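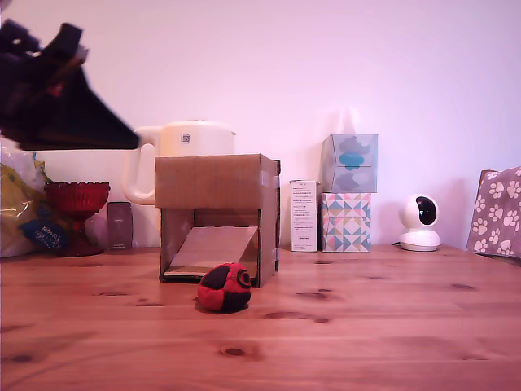 Para: lista dos sócios
Assunto: Re: Circuito regional de golfe, nova prova de qualificação

Boa tarde a todos,

Li duas vezes a mensagem da direção e continuo com dúvidas. Cito a parte que interessa:

> A partir de fevereiro o circuito passa a chamar-se Circuito Zuris e terá uma prova
> de qualificação adicional no campo de Naciri, aberta a 30 jogadores. O prémio total
> sobe de 2000 para 4000 euros, graças ao apoio da Revlow. A inscrição inclui o acesso
> à aplicação de resultados em direto. Estamos convencidos de que isto vai trazer
> jogadores de fora e dar ao nosso circuito a visibilidade que merece.

Começo pelo prémio. Diz-se que sobe para o dobro, mas não se diz quanto passa a custar a inscrição, nem se os 4000 são para a qualificação, para a final ou para o circuito inteiro. Se for para o circuito inteiro, dividido pelas provas todas, o vencedor de cada etapa leva pouco mais do que paga de green fee e gasolina. Gostava de ver a tabela de distribuição antes de bater palmas.

Quanto aos jogadores de fora, já ouvimos isto com a etapa de Lututus. Mudou-se a data, encurtou-se o buraco 14 para acelerar o jogo, e apareceram os mesmos de sempre. Ainda por cima as saídas atrasaram-se e os últimos grupos acabaram quase sem luz. Alguém fez o balanço dessa etapa? Se fez, não chegou à lista.

O campo de Naciri também me levanta reservas. É bonito, concedo, mas os greens estavam em mau estado da última vez que lá joguei, com areia por assentar e bandeiras postas em sítios onde nenhum putt parava. Para um jogo entre amigos, tudo bem. Para decidir quem entra na final por uma pancada, já me custa. E o par 3 junto à água continua sem zona de drop marcada, coisa que deu discussão entre dois grupos e ficou resolvida a olho.

Sobre a aplicação: experimentei-a. No meu cartão apareceu um 2393 como total da segunda volta. Jogo mal, mas não tanto. Escrevi para o apoio e responderam que era um problema de sincronização — o que não me explica nada. Peço que os cartões em papel, assinados pelo marcador, continuem a ser o resultado oficial, e que isso fique escrito no regulamento.

Falta ainda saber como se faz o corte. Com 30 inscritos e não sei quantas vagas, convinha dizer se o desempate é por morte súbita ou pelos últimos nove buracos. A mensagem não fala nisso e o regulamento antigo só prevê desempate para o primeiro lugar.

Não sou contra a prova. Se me mostrarem as contas e o regulamento completo, até me inscrevo. Mas pedir-nos que confirmemos presença antes de conhecer o preço e as regras parece-me fazer as coisas ao contrário, e por mim não confirmo nada por enquanto.

Se alguém da direção puder responder aqui na lista, e não em privado, agradeço.

Cumprimentos,
um sócio com handicap a subir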